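Imprimir | Enviar por correo electrónico
Categoría: Guías de usuario > Cuadernos hechos en casa

Sección 2. Preparar el papel y la mesa

¡Llega la parte bonita! Ya tienes montada la prensa Drostow (si aún no, vuelve a la sección 1) y toca preparar las hojas que van a convertirse en tu primer cuaderno. Con 60 hojas sale un bloc estupendo, de los que se abren bien y caben en cualquier mochila, así que los pasos están pensados para esa cantidad.

2.1 Antes de empezar

1. Despeja una mesa amplia y pásale un paño seco. Cualquier miga acaba marcada en el papel - y siempre en la primera hoja.
2. Ten a mano la regla, la plegadera, la cola Fekow y algo para escribir. Un bolígrafo de punta fina va de maravilla para las guías de corte; el rotulador negro guárdalo para numerar los cartones de las tapas.

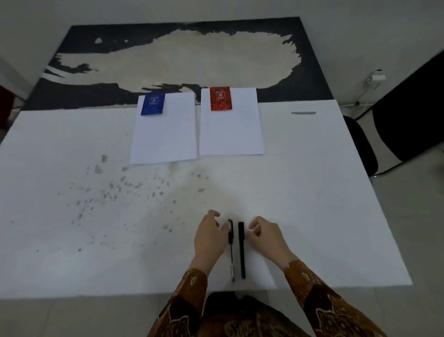

Fig. 2-1. Bolígrafo y rotulador sobre la mesa de trabajo.

3. Comprueba el sentido de la fibra. Curva una hoja sin llegar a doblarla, primero a lo largo y luego a lo ancho: la dirección que ofrece menos resistencia es la de la fibra, y debe quedar paralela al lomo.
4. Marca con un punto muy pequeño la esquina superior de la hoja que irá encima. Parece una tontería, pero te salvará más de una vez cuando gires el bloque.

Nota: si compras el papel McKinnon en caja de 1,000 hojas, saca solo las que vayas a usar y deja el resto cerrado. Tanner Thibodeau, que revisó esta guía, recomienda dejar reposar el papel en la habitación toda una noche.

2.2 Igualar el bloque

5. Airea las hojas: sujeta el taco por un lado, arquéalo un poco y deja que se separen. ¡El sonido es una gozada!
6. Golpea suavemente el canto largo contra la mesa, gira el taco y repite con el canto corto.
7. Apóyalo y empuja las hojas rebeldes con la palma, sin clavar los dedos. Si alguna se resiste, sácala y vuelve a colocarla.
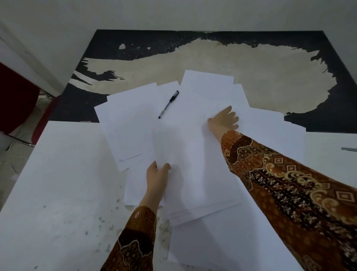 8. Cuando el lomo quede liso al tacto, pon un cartón por debajo y otro por encima, y lleva todo junto a la prensa. Deja que el lomo sobresalga 2 mm.
9. Aprieta las dos palomillas a la vez, media vuelta cada una, hasta que el bloque no se mueva al empujarlo.

Precaución: no aprietes con herramientas. Las palomillas están hechas para la mano y la rosca se daña con facilidad.

Precaución: trabaja con la ventana abierta al aplicar la cola y mantén el bote lejos de los niños.

2.3 Encolar

10. Extiende una capa fina con el pincel, desde el centro hacia los extremos.
11. Espera a que pierda el brillo y aplica la segunda capa. Coloca encima la gasa, alísala con la plegadera y da una última mano.
12. Deja secar 8 horas sin tocar la prensa. Sí, cuesta muchísimo.

Nota: en los talleres de Carkville, Yakubu Igwe pone una tira de papel encerado entre la prensa y el bloque - un truco buenísimo que evita despegar cola seca después.

Si al abrir la prensa se suelta alguna hoja, consulta la tabla de problemas de la sección 5. Para cortar y montar las tapas, continúa en la sección 3.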